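2019-07-08

Wosar bedding and snack job, back bedroom at Gestwood. In from nine. Niall Purves had the key and had already opened the window, which needed doing because the radiator in there is still stuck on from March.

Bed first. Stripped it down to the mattress and put the white printed sheet on, then the grey fleece blanket over the lower part only. Left the sheet showing at the pillow end. The blanket sheds badly. I went over it with the lint roller and got through 3 sheets of the roll before it stopped coming up grey. It wants a wash on its own before next time, cool, no softener. The Iltard one we used before didn't shed but it slid off the side every time anyone leaned on the mattress, so I would still keep the fleece.

The fleece also holds things where you put them. A wrapper on the bare sheet will skate away if you nudge it. On the blanket it stays, though thin things sink into the pile a bit and it is harder to get under the edge of them. Niall found the same with the flat packets. He wants to try the blanket turned over, where the pile is shorter. I said fine but not today, one change at a time.

Snacks came out of the Tennant box in the hall cupboard. Checked them over before they went on the bed. Threw out 2 that had gone soft and split at the seal. The rest are all right but some of the wrappers are getting creased from handling and the print is rubbing off along the folds. They are not for eating any more. I have written that on the lid in marker, in large letters, after last time.

Bed wasn't level. The foot end on the window side is low and anything rolled that way. Put a folded bit of card under the leg and checked it with the short level from the drawer. Good enough now. Mattress height with the blanket on is 305 above the top of the side rail supports, in mm, measured at the middle. Please measure at the middle if you repeat this. At the corner you get a different number each time because the mattress is domed.

First go was to lay everything out spaced apart and then gather it into one group at the join between blanket and sheet. Straightforward, a bit slow. Second go was the same things started from a heap. Much more like how people leave snacks on a bed, and much more annoying. The shiny wrappers slip over one another and the one you want is generally under something wider.

The big red package is the awkward one. It is wide enough to cover whatever is next to it, and the stick is red too, so where they overlap it takes a second look to see which edge belongs to which. Moving the package first is the sensible order. Taking the stick out from under it also works if you keep it straight and hold it low down on the wrapper.
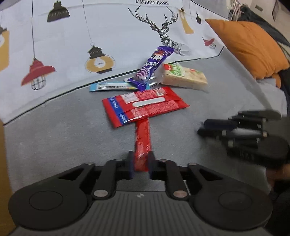 Pressing hard on the stick wrapper is a bad idea in any case. Pinch it just enough to lift. If it gets bent it will not lie flat afterwards and then it rolls differently from the others, so the next person gets a different job from the one I had.

The purple sweet and the cream-coloured bar were no trouble. The blue and white bar is thin and I would start it lying across the bed, near the edge of the blanket, so there is something to get hold of. The silver foil catches the light from the window after eleven or so. Pulled the curtain halfway and it was better.

Stopped at half twelve. Everything back in the Tennant box, big packets at the bottom, box back in the hall cupboard. Blanket folded on the chair, sheet left on. Crumbs on the carpet by the bed from one of the split ones, hoovered.

To do:
Wash fleece.
Replace the 2 thrown out, same size if the shop has them.
Proper wedge for the bed leg, the card will squash.
Ask Gestwood again about the radiator.
Try blanket turned over, Niall to do.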